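Comparing Two Grippers on a Ceiling-Mounted Arm in Simulation

Filed under: Manipulation, Getting started
Written by Ute Schwerdtfeger

This page goes through a side-by-side test of two parallel grippers on the same arm, using the same objects and the same start positions. You need the Givholm scene files, a working simulator and a free afternoon. If you have not loaded the arm before, do the setup page first.

The two grippers are the Ustameck and the Birnulen. Both have two fingers and both bolt to the same wrist. The Birnulen opens wider and has a longer palm, so its tool center point is farther from the wrist. Most of the trouble people run into comes from that one difference.

Step 1. Load the scene

Open the kitchen scene and let it settle for a few seconds before you touch anything. Objects are spawned slightly above the floor and drop into place. If you save the start state too early, you will save them in midair, and every reset will begin with a small bounce.

Check that the arm is at its home pose with the gripper open and clear of everything. 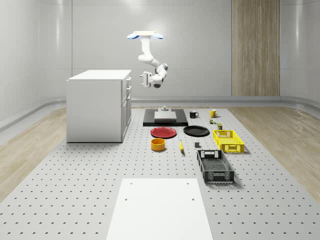

Home pose over the work floor, gripper open, objects at their start positions.

Save the state under a name that does not mention a gripper. You will load it for both, and a file called ustameck_start gets confusing on the second round.

Step 2. Set the tool offset

Go to the tool settings and pick the gripper from the list. The offset fills in by itself, but the payload does not. Type it in by hand from the gripper's data page. With the wrong payload the arm still moves, only it sags a little at full reach, and you will spend an hour blaming the gripper for it.

Jog the arm straight down over the gray plate on the black base and stop just short of touching. Read the height from the tool readout, then do the same with the other gripper. The two readings should agree. If they don't, fix the offset before going on.

Step 3. Choose the objects

Use fewer than you want to. I run the cube, the banana, the bowl, the red plate and the black mug.

The cube is the baseline. Any gripper should pick it, and if one fails there, something is wrong in your setup.

The banana has no flat sides, so finger pads matter. Approach from above with the fingers closing across its width.

For the bowl, grip the wall with one finger inside and one outside. Don't try to span it, even with the Birnulen.

The plate lies flat, and a straight top-down grasp will not lift it. Come in low from the side and take the rim. Go slowly here – the fingers are close to the floor and the collision check is strict.

The mug can be taken by the handle or by the wall. Pick one and stay with it for both grippers. I use the handle.

Leave the crates where they are. They make good drop targets, and moving them changes the paths.

Step 4. Write the pick list

Each line in the list has an object name, an approach direction, a grip width and a force. Keep the force the same for both grippers on the first run. It is tempting to tune each one until it looks good, but then you are comparing your tuning. Roswitha Frerichs, who maintains the scene files, suggests a second run with tuned values stored in its own folder, and I do it that way now.

Set the transfer height well above the tallest object. The cabinet on the left is the thing to watch. If a path swings that way, the elbow can come closer to the countertop than the gripper does, and the planner only warns you about the gripper unless full-arm checking is turned on. You will find it under Planner, then Collision, then All links.

Step 5. Run and reset

Start the list and let it go through once without touching anything. Between attempts the arm should return to home and wait with its fingers open.
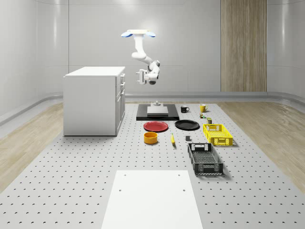
Use the full reset between passes, even when only one object has moved. The quick reset puts objects back but keeps their contact data, and after a while a plate or bowl will start to creep across the floor. I lost a whole Tuesday to that.

My last comparison logged 394 attempts with the Ustameck and 321 with the Birnulen. The gap comes from a crash partway through the second batch. If yours are uneven too, compare rates per object and leave the totals alone.

Step 6. Read the log

Every attempt gets one of three results: held, slipped or missed. Sort by object first and by gripper second. A miss is nearly always a pose or offset problem, so look at those before you judge the hardware. Slips are the ones that tell you something about the fingers.

In my runs the Ustameck did better on the plate rim, where its short fingers flexed less. The Birnulen was better on the banana. On the cube I could not tell them apart. The mug handle was poor with both until I lowered the closing speed, and I would start low there.

If the log shows held but the object never reached the crate, check the release line. The Dreßler controller profile uses a different release command from the default one, and it skips unknown commands without an error. Version 2 of the profile prints a warning in the console, so update if you are on the older one.

Save the log next to the start state and the pick list. You will need all three to repeat the run after a simulator update.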